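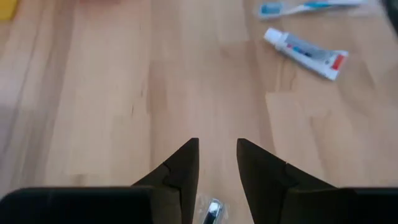
Light wooden tabletop with long parallel strips and visible grain.

A butcher-block top is a slab of solid wood made by gluing narrow strips side by side under pressure. It is used for kitchen counters, workbenches and tables. Hard maple, beech, birch and oak are the usual species.

Construction

In edge-grain tops the strips run lengthwise with their narrow faces upward. End-grain tops expose the cut ends of short blocks. They resist knife marks better but need more glue joints.
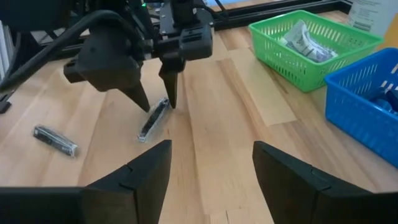

Pale butcher-block strips in a tabletop.

Wood swells and shrinks mainly across the grain. Tops are therefore fastened through slotted holes or with sliding clips, so that the slab can change width without splitting.

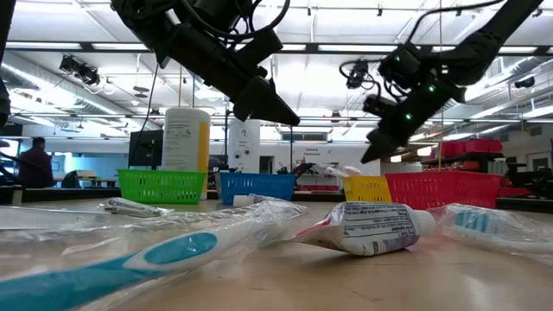 Finishes are either penetrating, such as mineral oil, or film-forming, such as varnish. Oiled surfaces can be spot-sanded and re-oiled.

History

Early blocks were sections of tree trunk, which cracked as they dried. 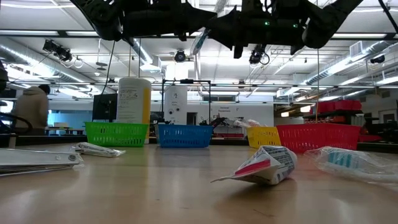 Glued construction reduced this fault. The Luvarside workshop, run by Anouk Peeters, made edge-grain tops in lengths of up to 34 inches.

See also: Cutting board; Wood glue; Workbench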